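Session 2 — Reading a Household Inventory

Welcome back, everyone! Last time we got through the tax rolls, so today we can turn to something friendlier, the lists that clerks made of a household's goods when its head had died. Our main text is the Pindska inventory of 1481, and I hope you'll grow as fond of it as I have (it takes a page or two, I admit).

Start with the order of the entries. The clerk walked from room to room and wrote as he went, so the list is a kind of floor plan — benches and chests in the hall, then the kitchen, then the loft. Tables tend to get a single word, even the good ones, while a cracked kettle may get a whole line because the metal could be sold.
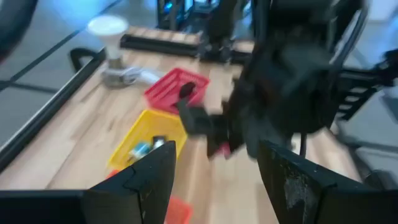 One reader of last year's handout wrote in to say that the values bothered her more than the objects did, and she wondered if clerks priced low on purpose to spare the heirs. It's a lovely question, and the Selten edition leans her way in its notes.

For next time, please read the Selten introduction and pick one room from the list. Write up to 700 words on what the clerk seems to have cared about there, and do bring your drafts along, messy or not — we'll be trading them in pairs.

2 comments
Shared 3000 times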